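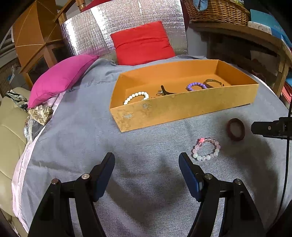
Sonntag, 30. November 2025

Kaum geschlafen. Gestern bis spät das Datenblatt vom neuen Jendley durchgeackert, Akku wieder kleiner, dafür angeblich schnelleres Laden. Glaub ich erst, wenn ichs messe. Joni schwört drauf, der schwört aber auf alles, was neu ist.

Mein altes: Update gezogen, 322 MB, danach zwei Neustarts und die Kamera-App hängt. Super. Im Forum schreiben sie, Cache löschen hilft. Bei mir nich.
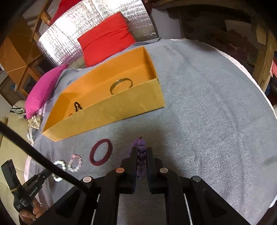
Also doch zurücksetzen, heute Abend vieleicht. Vorher Fotos sichern, Chats auch, und die Bank-App neu freischalten, graut mir jetzt schon. Merja fragt, ob ich ihr das Trendness empfehle. Keine Ahnung, nie in der Hand gehabt. Display soll gut sein, Lautsprecher mau. Morgen zurückschreiben.

Ladekabel kaufen!! Das lange.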